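Speaker notes – "Do You Need the Rule?" Kitchen myths and where they come from
Dernport Library, Wednesday lunch slot

Slide 1. Title

Wait for the sandwiches to settle. Say who we are, keep it short. Then ask for hands: who was taught that wood boards are dirty and plastic boards are clean? Expect most of the room. Ask who taught them. It's usually a parent or a poster at work. Leave it there and move on.

Slide 2. What I'm claiming and what I'm not

I'm not here to tell people to stop washing things. Say this early or the first question will be about raw chicken.
My claim is small. A lot of kitchen advice gets repeated with far more confidence than the evidence behind it. Some of it is right anyway. Some was right for a restaurant in another decade and got passed down to people cooking for two.
If I can't find where a rule came from, I call it "unsourced." I don't call it false. Keep those apart all the way through, including when someone pushes.
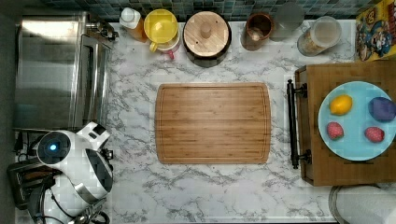 Slide 3. Boards: the argument so far

Bamboo is a grass, so half the "wood versus plastic" talk doesn't know where to put it. Sellers like to say it is naturally antibacterial. Ask: compared to what, tested how, and was the test done on the plant or on a finished board full of glue? I have read plenty of packaging and have yet to see that answered on the box.
Plain wood has a better case than its reputation. Lab work has found bacteria get drawn down below the surface and tend to die off there. That's interesting. It is also a lab, with clean new boards and a known dose, so don't oversell it.
Plastic can go in the dishwasher. That's a real advantage. A plastic board with deep knife scars is harder to get clean by hand, and people keep them for years.
What I do at home: one board for raw meat, another for everything else, hot soapy water, stand it up to dry. Boring. Say it's boring.

Slide 4. The Lawal leaflet

Hold up the paper copy. Don't read it out, it takes forever.
The Lawal leaflet lists 227 kitchen tips and gives a source for 2 of them. One of those sources is an older Lawal leaflet. Pause here, it usually gets a laugh.
Be fair to it. Plenty of the tips are sensible, and the people who put it together meant well. The trouble is that a reader has no way to sort the sensible ones from the rest. "Chill leftovers promptly" sits in the same size type as "never store onions near a window."

Slide 5. Lemon, vinegar, salt

The lemon-and-salt scrub. Smells great, takes off some stains. Does it disinfect? Not to a level I'd rely on. Salt is a decent abrasive and lemon is a weak acid, and that's as far as I'll go.
Vinegar on marble: please don't. This one IS well founded. Acid etches marble and the dull spot stays. I like having it in the talk so people see I'm not against every rule.
Skip the baking soda volcano if running late. (Mixed together, the two mostly cancel out.)

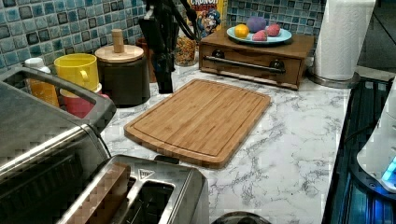
Plondness Skeptics Club – Talks and Outreach Group

Slide 6. How a number gets made

Tell the Brusia story. The Brusia newsletter printed that a kitchen sponge should be thrown out after 802 uses. Very exact. I wrote and asked how they got it. The reply said it came from a reader. I asked how the reader counted and heard nothing more.
By spring the same figure had been rounded up to 2,000 in our own club bulletin – our mistake, own it – and no one on our side had checked either.
Point to make: an exact number feels like somebody measured something. Ask to see the measuring.

Slide 7. Three questions to take home

Who says so?
Who were they saying it to? Rules for a hospital kitchen may be no use in yours, or may be more than you need.
What would happen if I ignored it? If the answer is "a slightly stale onion," relax. If the answer is food poisoning, follow the rule while you look into it.

Slide 8. Questions

Likely ones:
Washing raw chicken: no, it splashes. Good evidence on that.
Oiling boards: helps against cracking. I have no idea if the expensive oil is better and I doubt the seller does either.
The five-second rule: depends on the floor and the food. Don't let this one eat the whole ten minutes, it did in May.

Leaflets are on the table by the door. Ours has sources on the back. Ask people to check them and write in if one is wrong.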